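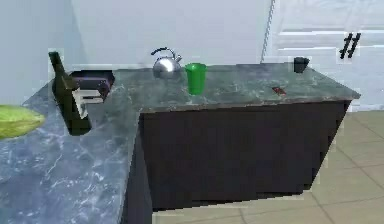

Sala kitchen module: L-shaped counter with kettle, bottle and cups.

Sala Counter Planning Module
Supplier: Fanitz. Price list valid from 01/12/2025.

Sala is a rendered kitchen for sizing a manipulator before purchase. Load the candidate arm, set the mounting point and check reach and clearance against a counter with everyday items on it. The geometry suits arms on a fixed plinth or a mobile base. Colour and lighting can be adjusted for each run.

Item selection matters more than most buyers allow for. Round fruit, a tall glass bottle and books lying flat call for different grip widths and approach angles, and a gripper budgeted for one will often not manage the others.
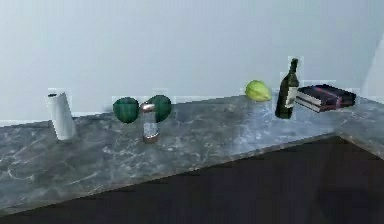

LICENSING AND COST

Single seat, 12 months: $1,289
Additional seats: 20 per cent off list
Item library: 100 models, included
Support: email, two business days

Seats are not tied to a workstation. Renewals fall due in May for all customers, with the first term charged pro rata. Arm models are not included — import your own or request a quote.

Viewpoints are set by the user. Check close views as well as wide ones before specifying a sensor, as a plain surface with one small item on it can be a harder test than a full counter.

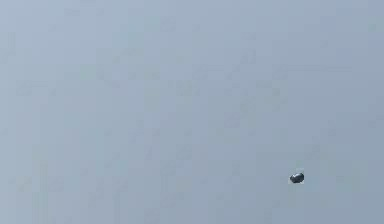
Small dark item, pale surface.

For a mobile base, allow for the whole room. The L-shaped counter limits where the base can park, and door swing reduces the floor area again. Enter the footprint of the base with the arm stowed and with the arm extended. The floor is tiled, but grout lines are visual only and have no effect on wheel contact.
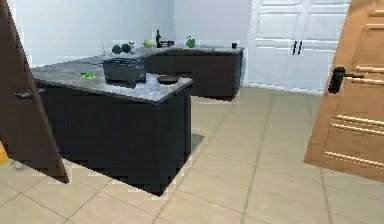 Before You Order

Confirm payload at full reach, including the weight of the gripper.
Confirm the counter height on your own site. Sala accepts a custom value.
Set aside funds for a second gripper if the item list is not final.

Site planning: Serena Bianchini
Quotes and renewals: Ginevra Monti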